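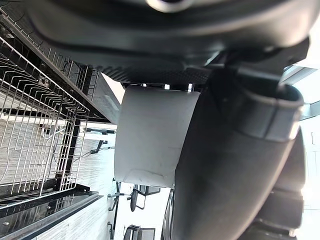
Kapitel 4: Einsatz im Haushalt und in der Werkstatt

4.1 Geltungsbereich

Dieses Kapitel beschreibt die Einrichtung des Greifarmsystems Kaimal für einfache Aufräum-, Sortier- und Ablagearbeiten. Es richtet sich an Betreiber, die das System nach Kapitel 2 montiert und nach Kapitel 3 in Betrieb genommen haben. Für die mobile Ausführung Kaimal auf Fahrgestell Boslow gelten zusätzlich die Angaben in Kapitel 6.

Das System ist nicht für den unbeaufsichtigten Betrieb freigegeben. Während jeder Aufgabe muss sich eine eingewiesene Person in Reichweite des Not-Halt-Tasters befinden.

4.2 Einordnung der Leistungsfähigkeit

Vor der Einrichtung ist zu prüfen, ob sich die vorgesehene Tätigkeit für eine maschinelle Ausführung eignet. Der Hersteller Risby unterscheidet drei Stufen:

Stufe A: Freigegeben. Formstabile Gegenstände aufnehmen und an einem eingelernten Ort ablegen, zum Beispiel Becher, Dosen, Kartons und Werkzeuge mit geradem Griff.

Stufe B: Unter Aufsicht mit erhöhter Fehlerquote. Weiche oder flache Gegenstände wie Tücher, Handschuhe und kleine Polster aufnehmen, in offene Körbe legen oder aus diesen entnehmen.

Stufe C: Nicht freigegeben. Wäsche nach Form und Größe falten, Betten beziehen, Glas spülen, Kabel aufwickeln, Arbeiten mit Messern, heißen Flüssigkeiten oder Reinigungsmitteln sowie jede Tätigkeit in unmittelbarer Nähe von Kindern oder Tieren.

In der Werkserprobung wurden Aufgaben der Stufe A in 95 Prozent der Durchläufe ohne Eingriff abgeschlossen, Aufgaben der Stufe B in 70 Prozent. Die Werte gelten für eingelernte Gegenstände bei gleichbleibender Beleuchtung. Eine Aussage über die Dauer der Arbeit ist damit nicht verbunden. Eine geübte Person erledigt die meisten Tätigkeiten der Stufen A und B derzeit schneller.

Hinweis: Das System ersetzt keine Haushaltshilfe und keine Fachkraft in der Fertigung. Angebote und Wirtschaftlichkeitsrechnungen, die von einer vollständigen Übernahme einer Stelle ausgehen, entsprechen nicht der bestimmungsgemäßen Verwendung.

4.3 Arbeitsbereich vorbereiten

1. Arbeitsbereich festlegen und auf dem Boden markieren. Um die Reichweite des Arms ist auf allen Seiten ein Sicherheitsabstand einzuhalten (Maße siehe Anhang B).

2. Lose Leitungen vom Boden entfernen oder in Kanälen führen. Dünne Kabel werden von der Hinderniserkennung nicht zuverlässig erfasst.

3. Stühle mit Rollen aus dem Arbeitsbereich schieben. Wird ein Stuhl während der Aufgabe bewegt, hält der Arm an und verlangt eine neue Freigabe.

4. Regale und Körbe gegen Verrutschen sichern. Körbe aus Drahtgeflecht dürfen verwendet werden, sofern die Maschenweite kleiner ist als die Fingerspitze des Greifers.

5. Glänzende Oberflächen matt abdecken. Spiegelungen auf dunklen Arbeitsplatten können als Gegenstand gedeutet werden.

6. Direktes Tageslicht mit Rollo oder Vorhang abschirmen. Nach jeder wesentlichen Änderung der Beleuchtung ist der Abgleich nach Abschnitt 4.5 zu wiederholen.

ACHTUNG: Quetschgefahr zwischen Greiferfinger und Gehäuse. Nicht in den Greifer fassen, solange die Statusanzeige grün leuchtet.

4.4 Greifer für weiche Gegenstände einstellen

1. System in den Einrichtbetrieb schalten.

2. Im Menü „Greifkraft“ das Profil „Weich“ wählen.

3. Den Gegenstand von Hand zwischen die geöffneten Finger halten. Die Finger mit der Taste am Bediengerät schrittweise schließen und die Hand vor dem letzten Schritt zurückziehen.

4. Sitz prüfen. Der Stoff darf nicht bis unter das Gehäuse hochrutschen. Ist dies der Fall, Finger öffnen, Gegenstand weiter unten ansetzen und Schritt 3 wiederholen.

5. Den Arm 10 Sekunden in der gehobenen Stellung halten. Löst sich der Gegenstand, die Greifkraft um eine Stufe erhöhen.

6. Einstellung unter einem eindeutigen Namen speichern.

VORSICHT: Profile für weiche Gegenstände nicht für Geschirr oder Werkzeug verwenden. Der Gegenstand kann beim Anheben herausgleiten.

4.5 Bildabgleich

1. Die mitgelieferte Prüfkarte flach in die Mitte des Arbeitsbereichs legen.

2. „Abgleich starten“ wählen. Der Arm fährt nacheinander mehrere Stellungen an.

3. Während der Messfahrt den Arbeitsbereich nicht betreten und die Beleuchtung nicht verändern.

4. Meldung abwarten. Bei „Abgleich unvollständig“ die Linse am Handgelenk mit einem trockenen, fusselfreien Tuch reinigen und den Vorgang wiederholen.

Schlägt der Abgleich 2 Mal in Folge fehl, ist der Kundendienst zu verständigen. Ein Betrieb mit unvollständigem Abgleich ist nicht zulässig.

4.6 Aufgabe einlernen und freigeben

1. Zielort im Menü „Ablage“ anlegen. Für Regale ist jedes Fach einzeln anzulegen.

2. Bewegung mit dem Führungsgriff vorgeben. Ruckartige Bewegungen vermeiden.

3. Aufgabe mit halber Geschwindigkeit ohne Gegenstand abfahren lassen.

4. Aufgabe mit Gegenstand wiederholen und den Ablauf bis zum Ende beobachten.

5. Ergebnis im Betriebsbuch eintragen. Erst danach darf die Aufgabe auf volle Geschwindigkeit gestellt werden.

Hinweis: Eine Aufgabe gilt nur für den Raum, in dem sie eingelernt wurde. Nach einem Umbau oder dem Versetzen von Möbeln ist sie zu löschen und neu anzulegen. Das Aufgabenpaket Plotden enthält vorbereitete Abläufe für Werkbank und Küche, die ebenfalls nach den Schritten 3 bis 5 zu prüfen sind.

4.7 Verhalten bei Störungen

Gegenstand fällt zu Boden: Aufgabe anhalten, Gegenstand von Hand aufheben, Aufgabe neu starten. Das selbsttätige Aufheben vom Boden ist nicht freigegeben.

Finger schließt nicht vollständig: Auf eingeklemmten Stoff prüfen. Stoff niemals bei eingeschaltetem Antrieb herausziehen.

Arm hält ohne Meldung an: Not-Halt-Taster betätigen, Umgebung prüfen, Neustart nach Abschnitt 3.6.

Greifer verfehlt den Korb: Lage des Korbs mit der Bodenmarkierung vergleichen und den Bildabgleich wiederholen.

Stand dieses Kapitels: 17. April 2022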